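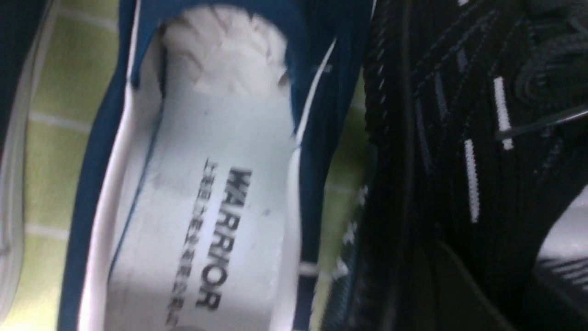 How many practice runs should a school club record before training a pick-and-place policy?

Start with 80 good ones of a single task, train on those, and let the failures tell you what to record next. A club that goes straight for a huge pile usually ends up with a huge pile of the same mistake.

Robot clubs and student projects > Arms and grippers

Our sorting arm keeps grabbing the wrong shoe of two that touch
Posted by Liv Tveit

Hi all! I help run the after-school robotics club at Semmont and we are having the best year ever, so please forgive the long post. We have one arm with a two-finger gripper and a little camera on the wrist, and the students decided they wanted it to tidy shoes. You put shoes down on the table any old way, the arm picks them up one at a time and sets them on a rack with the toes facing the wall. They named the project Brumik and drew a logo before they had a single line of code, so you know where their hearts are.

We record demonstrations by steering the arm with a game controller. The students take turns, a run is saved when the shoe is on the rack, and at the end of the afternoon we train overnight on the school's one decent computer. With shoes spread apart it works really well! The first time it put a sneaker down straight the whole room yelled.

The trouble starts when shoes lie side by side. The arm goes down, stops between two of them, and either pinches both or closes on nothing. Dark knit shoes are the worst, and light insides confuse it too (it seems to love going for the insole, as if the white part were the shoe). It also behaves differently if there is paper stuffed in the toe, which I did not see coming at all.

Things we have tried:
- more light over the table
- a plain tablecloth, then back to the checked one
- slowing the arm down to half speed
- recording more runs, but all with shoes apart

We have our open evening coming up and the students want to show it with a messy heap. Is this a camera problem, a data problem, or a "you have 5 students with 5 different driving styles" problem? Any advice welcome, and I'm happy to share more details!

Dušan Brabec
Moderator, posted Thursday, June 14, 2018

What a great project, and what a great place to be stuck! I'd put most of it down to data. You wrote it yourself in your last bullet: every run has the shoes apart. The policy has never been shown what to do at a boundary between two shoes, so it picks a spot halfway and hopes.

We went through the same thing at the Charvát summer class with rolled-up towels. What got us out of it:

Record the hard cases on purpose. Set two shoes touching, toes the same way. Then toes opposite. Then three in a row with the target in the middle. Let the students invent the arrangements, they are much meaner than adults and you want that.

Agree on one grasp. This mattered more than anything else for us. If one student pinches the heel collar and the next one takes the side wall near the laces, the average of the two is a spot in between where there is nothing to hold. Choose a place that exists on all your shoes. For low shoes I like one finger inside the heel opening and one outside at the back. Write it on a card and tape it to the controller.

Keep the recoveries. When a driver comes down in the wrong place, backs up and fixes it, do not throw that run away. Those are gold. Our arm only learned to back up after we quit deleting the "ugly" runs. Do throw away the ones where somebody was just wandering with the stick while talking, though.

Look at what the wrist camera sees in the last second before the fingers close. Sit down with the students and step through it on a big screen. At that distance one shoe can fill most of the view and its neighbor the rest, and there is not much to tell the arm which one you meant. If the kids can't say which shoe is the target from that view alone, the policy can't either. A second camera looking down from above helps a lot, even a cheap webcam. Bolt it down hard, because if it gets bumped your old runs no longer match the new ones.

About the paper: take it out of some shoes and leave it in others, and mix them through the whole set. Same with your tablecloths. I would not worry about the light unless you have a window that changes through the afternoon.

And please post a video of the open evening!

Matěj Čierny

just get more data. we had 1000 runs and it was fine

Hernán Nina

I agree with Dušan on nearly everything, and I want to add a bit about mixing, because this is where our club lost a month.

We recorded 2167 runs last October, which sounds wonderful, but we did all the easy ones first and the touching ones in the final week. When we finally counted, hardly any were hard cases. Training picked up the easy habit and kept it. After that we made a paper chart on the wall, with a row for each arrangement and a column for each driver, and you put a tick in the box when your run is saved. The students got very competitive about filling it in!

Two smaller things. Check your fingertips. Bare plastic slides on knit fabric, and a slip can look just like a bad aim when you watch from across the room. We glued on thin rubber pads and a good part of our "vision problem" went away. If you do this, do it before the next recording session so the old pads and new pads don't get mixed up.

Second, hold back a pair of shoes that never appears in training and bring it out only for testing. Ours were my own, and I walked home in slippers more than once.

Liv Tveit

Thank you, thank you! I read these out at club and there was a long argument about the one-grasp rule (which the heel people won). The card is taped on. We stepped through the last second of a few runs on the projector, and the students disagreed with each other about which shoe was meant in several of them, so there's our answer.

Branwen Parri from the Kirnska club is lending us a webcam and a clamp for the overhead view, and the wall chart is going up on our next club day. Rubber pads are on the shopping list. I'll come back with results after the open evening - the heap is still the plan!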